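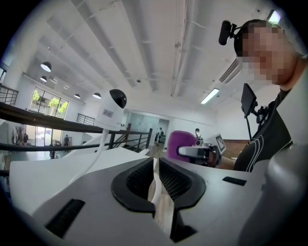
二层栏杆边的白色摄像头，顶上是黑色球罩

主题：球形摄像头的黑罩子用什么布擦，干擦还是湿擦？
版块：日常保洁与收纳

楼主 栏杆边的杜
发表于 2023年3月19日
我们这边是挑空的房子，二层走道一圈栏杆，下面一层是开放的大厅，有挂衣服的架子，有玻璃门，白天光很足。栏杆边上放了张白色长方桌，桌上摆着一台摄像头，白色圆柱身子，黑亮的球罩。问题就出在球罩上，越黑越亮的东西越显脏，手指碰一下就是一个印子，迎着光看特别明显。
之前一直用纸巾，擦完一层纸毛，还有一圈一圈的道子。现在换了块紫色的超细纤维布，毛是没了，道子少了一些，还是有。想问几件事：
一、这种罩子干擦行不行，会不会越擦越花；
二、要不要上清洁剂，家里有一瓶 Loltano 的玻璃水，写着通用；
三、布用完怎么洗，和毛巾一起扔洗衣机可以吗。
摄像头是 Flilludis 的，说明书只有一句“定期清洁”，没写怎么清洁。

2楼 老康aiguokang
我叫康爱国，干过几年商场保洁，说点自己的做法。
球罩大多是亚克力或者聚碳酸酯，比玻璃软得多，你觉得是灰，擦的时候里面夹着细沙，一蹭就是一道。所以第一步不要用布，先用气吹或者软毛刷把浮灰弄走。第二步布要微潮，拧到捏着不出水，从顶上往下一把带过去，不要转圈。第三步换布的干的一面收一遍。
玻璃水别用，很多里面带酒精或者氨，一次两次看不出来，时间长了罩子发雾，夜里画面一团白，就只能换罩了。
擦之前先断电，等它凉了再动。

3楼 小镇五金
楼上说不能转圈我同意，说必须潮布我不太同意。超细纤维本来就是干用也能带灰的，家里环境没多少沙子，干擦足够。潮布如果水质硬，干了反而留水渍，黑罩子上更难看。
我店里样机有五台，天天有人摸，一直干擦，罩子没坏过。

4楼 老康aiguokang
回复3楼：样机摸的是手油，干擦手油就是抹开，看着亮，侧光一照一片油膜。水硬就用纯净水，一瓶盖就够了。

5楼 Levance_收纳
路过说个别的。楼主你那块布是纹路一棱一棱的那种，还是短毛绒的？棱纹那种抓灰厉害，收水一般；短毛绒收水好一点，抛光用它。真要擦球罩，最好是眼镜布那种平面的，几乎没有纹路。我自己是棱纹布擦架子和桌子，平面布专门擦屏幕和镜头，两种不混。

6楼 栏杆边的杜
回复5楼：有棱纹，织得挺粗的，是 Levance 的三块装，紫色那块我拿来擦这个，另外两块在厨房。看来是布选得不对。
回复2楼：浮灰这一步我确实没做过，都是上来就擦。晚上试试。

7楼 搬砖的猫
问个外行问题，摄像头就这么放在桌上，不固定？栏杆旁边下面就是一层大厅，碰一下掉下去怎么办。
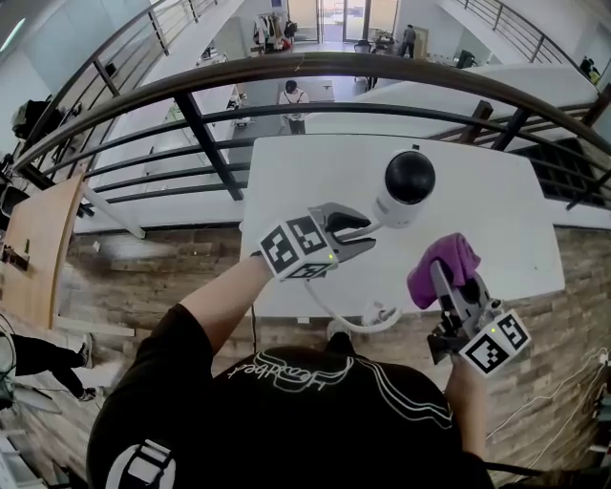 8楼 栏杆边的杜
清洁的顺序我重新排了一下，先桌面，再机身，再线，最后球罩，因为擦桌子的时候会带起灰，先擦罩子等于白擦。布也是叠好了再用，以前图省事团成一团就上手，像图里那样紫布皱成一把，受力的只有鼓出来的几个地方，别的地方根本没贴上，道子大概就是这么来的。还有那根白线，从摄像头出来在桌面上弯一圈再往桌边垂下去，擦桌子时最碍事，布一带就把机器拽歪了。现在的办法是先把线拢到一边，用一只手按住底座，另一只手擦。
回复7楼：目前是平放，没有打孔。桌子贴着弧形扶手，你说的有道理，打算挪到靠墙那边去。

9楼 搬砖的猫
挪了好。扶手下面是一根根竖杆，中间有横档，看着密，小东西照样能从缝里漏下去。我以前在二层阳台擦东西，抹布掉过，喷壶也掉过，好在下面没人。

10楼 小镇五金
平放的机器可以在底下垫一片防滑硅胶垫，杯垫那种就行，剪成和底座差不多大。双面胶不建议，撕的时候留胶，白桌面上的胶印比灰难弄得多。
线用魔术贴扎带收，别用铁丝芯的那种，弯几次外皮就破了。

11楼 秀水河
扶手也要擦的吧？那种深色扶手落灰比罩子还明显，尤其是弯的这一段，大家手都搭在那里。我家是木头的，用潮布擦完马上用干布收，不然发白。铁的就随便一些，接缝处别积水。
栏杆竖杆我是戴线手套擦的，手套喷点水，握住从上往下捋，比用布绕快很多。

12楼 老康aiguokang
11楼的手套办法可以，商场里我们也这么干。补一句，从栏杆内侧擦，不要探身出去够外侧，外侧用长柄的掸子。

13楼 小镇五金
这个没意见。不过外侧用掸子，灰全落一层去了，一层要是挂着衣服，最好先拿布罩一下，要不就挑没人的时候先擦二层，再拖一层。

14楼 栏杆边的杜
一层正好有衣架，浅色衣服落灰很难看，谢谢提醒，会先罩上。

15楼 Levance_收纳
顺便把洗布这个事说完，楼主第三个问题一直没人回。
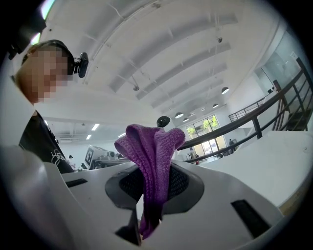

超细纤维布能和普通毛巾一起机洗吗？
最好分开洗，毛巾掉的棉绒会嵌进纤维里，下次擦东西就全蹭出来了；用少量中性洗衣液，水温四十度以内，不放柔顺剂，不放漂白剂，晾干，不进烘干机高温档。

新布第一次用之前也要单独过一遍水，深色的头一两次会掉色，尤其是紫的、红的，别和白的泡一起。洗完抖开晾，不要团着，团着干的布会发硬。

16楼 秀水河
柔顺剂这条我吃过亏，布洗得很香很软，擦玻璃一道道的白印，后来拿热水和洗洁精泡了一夜才缓过来一点，吸水还是不如从前。

17楼 搬砖的猫
四十度以内是不是太保守了，我一直六十度洗，布用了一年多也没怎么样。厨房用的沾油，水不热洗不掉。

18楼 Levance_收纳
回复17楼：厨房的可以热一点，油布本来就是消耗品。擦镜头罩的那块不沾油，没必要，热水洗多了纤维变硬，擦软塑料会有细划痕。两块布分开对待就行。

19楼 小镇五金
我还是坚持家里干擦就够。每个星期掸一次，脏不到要用水的程度。楼主要是一个月才想起来擦一回，那就按2楼的来。

20楼 栏杆边的杜
来反馈。昨晚按2楼的步骤做了，气吹吹了一遍，平面布沾纯净水，从顶往下带，再用干的一面收。球罩上的道子没了，还剩一个很小的白点，怎么擦都在，指甲轻轻刮感觉是凹下去的，应该是早就有的划伤，不管它了。
玻璃水没用在罩子上，拿去擦一层的玻璃门了，效果不错。
底座垫了杯垫剪的圆片，线用扎带收在桌子一侧。桌子还没挪，靠墙那边没有插座，要先买根长的接线板。

21楼 老康aiguokang
凹的就是划伤，别拿牙膏去磨，网上那个办法会磨出一片雾。不挡画面就留着。
接线板买带开关的，以后擦的时候按一下就断电，省得拔插头。

22楼 搬砖的猫
接线板也别拖在走道中间，二层走道本来就不宽，贴墙根走，过门的地方用线槽压住。

23楼 栏杆边的杜
好，线槽一起买了。棱纹那块紫布改去擦扶手，平面布单独放一个盒子。弯的那段扶手周末弄，有问题再上来问。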